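Prumoncombe

Prumoncombe is a village and former market settlement in the upper part of the Hornine valley. It is known mainly for its stone water mill, for the summer fair held each July, and for a hard sheep cheese called Abreu. The village has 649 inhabitants according to the last local register, and it is the largest of the eight settlements which share the valley road.

Name

The older form of the name was written in several ways, and the spelling was not fixed until the parish books were copied into one volume. The second part of the name means a short closed valley. The meaning of the first part is not certain. The local historian Said Mansour connected it with a word for plum trees, which still grow wild on the south slope, but other writers prefer a family name.

Geography

Prumoncombe lies on both banks of the Hornine, a small river which is quick in spring and very low at the end of summer. The houses stand mostly on the north bank, where the ground is dry and gets more sun. On the south bank there are meadows, two barns and the mill. Behind the meadows the land rises to the ridge of Cendska, which is covered by beech forest in its lower part and by open grass on the top.

Winters are long and the road over the ridge is often closed by snow. The older houses have therefore deep cellars and a covered passage between the kitchen and the stable, so that the animals could be fed without going outside.

History

The first settlers were shepherds who used the meadows only in the warm months. A permanent village grew after the right to hold a market was given to it, and for more than a century the market was the chief income of the place. Wool, cheese and wooden tools were sold there. The market lost its importance when a new road was built through the lower valley, and many families moved away.

The mill was in use over 300 years. It ground rye and barley, and for a short period it also drove a saw. After the last miller retired, the roof fell in on the north side and the wheel was taken out. The building was repaired by the village and opened again on 27/09/2021, with a new wheel made after the old drawings.
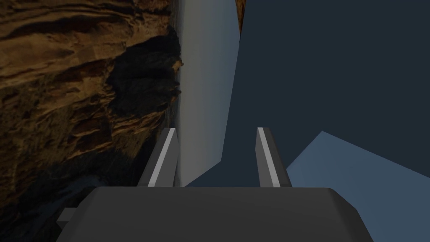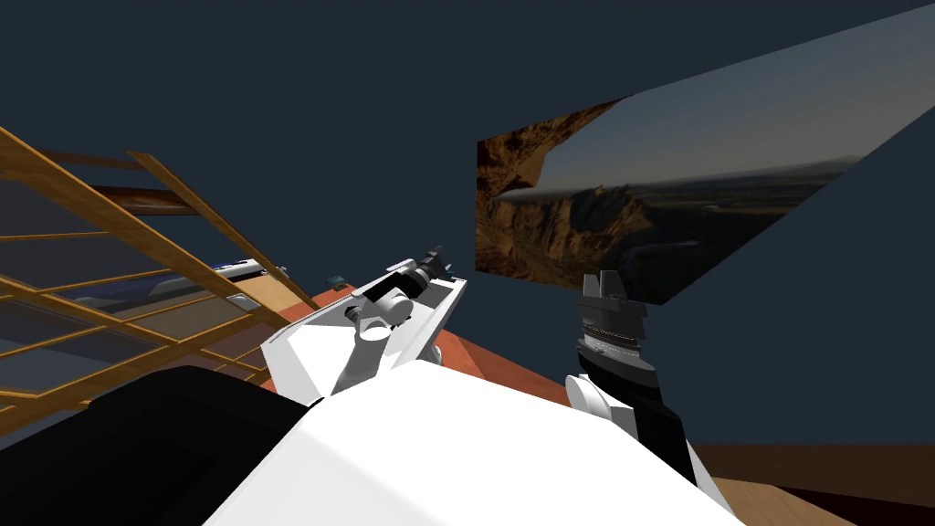

Category: Culture and economy

The July fair is the remaining part of the old market. It lasts two days. On the first day the sheep are brought down from Cendska and shown in the square, and in the evening there is a common meal with long tables in the street. The second day is for the sale of cheese and for music. The songs are mostly in the old dialect, and a collection of them was published by the teacher Karim Bouzid, who also wrote down the dances.

Abreu cheese is made from the milk of the morning and is kept in the cellars until the following spring. It has a dark rind, rubbed with salt and plum vinegar, and a sharp taste. The young cheese is eaten fresh with rye bread – the old one is grated into soup. Only a few households still make it, and most of it is sold before it leaves the valley.

Sheep farming and forestry give work to a part of the inhabitants. Others travel daily to the lower valley. Several empty houses have been turned into guest rooms for walkers.

Transport

A bus connects the village with the lower valley in the morning and in the afternoon. There is no railway. The path over Cendska is marked and can be walked from late spring to autumn, but the bridge at its beginning is narrow and is not open to horses.

See also

Hornine (river)
Cendska ridge
Abreu cheese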